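The Pale Green Table

By Siiri Liepiņa

Folding tables are specified late and replaced early. In most offices they come out of a supply catalog, spend their working lives in a corridor, and are thrown away when a hinge fails. Tilasmont, a design office that furnishes shared workrooms, has spent the past year treating the type as a serious piece of furniture.

The starting point was a survey of 44 tables in rented meeting rooms. Tyyne Hakala, who ran it, recorded the condition of each top, edge and leg lock. Tops were generally sound. Damage was concentrated along the edges, where tables are gripped, stood on end and dragged through doorways. Hakala's report recommended a thin top with a plain edge that a hand can close over without searching for a hold.

Color was settled next. White showed every mark and gray was judged dull under fluorescent light. The office chose a pale mint green with a matte surface and a faint grain.

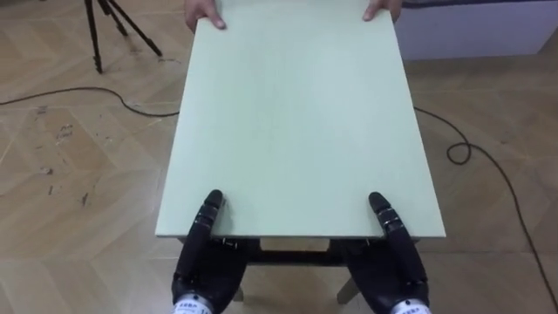 The panel held at both ends, with a small stool below.

Carrying is where the long rectangular format costs the most effort. A panel of this proportion can be lifted by one person, but it is hard to steer, and the far end tends to drop. Tilasmont's handling sheet therefore calls for two carriers, one at each short end, fingers under the edge and thumbs on top. The leading carrier sets the pace. Chairs and stools are cleared from the route beforehand, a step that Niilo Valtonen added after his own shin found one.

The sheet also covers setting down. Both ends are lowered together, and neither carrier lets go until the other has said so. Valtonen timed a room change of eight tables at 56 minutes with untrained staff, including the chairs. He considers the figure poor and blames the doorway. 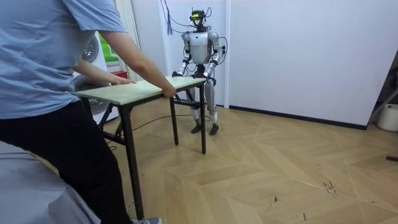

Legs were the longest argument. Hakala favored a center column, which leaves the corners free for knees. Valtonen wanted a leg near each corner, joined by crossbars, on the grounds that people lean on tables with both hands and do so at the edge. His version was adopted. Dark metal was selected for the underframe, where scuffs from shoes are least visible.

Leaning is a reasonable test of any light table, and buyers can do it themselves. Place both palms on the near edge, shift weight forward gradually, and watch the opposite legs. Repeat at each corner. A slight flex in the top is normal. Movement at the leg joint is a fault, and it gets worse with use.

Storage remains unresolved. Folded tables stacked flat scratch one another unless separated by felt, and felt goes missing. Hakala is now drawing a vertical rack with a slot for each table, to be tried in March.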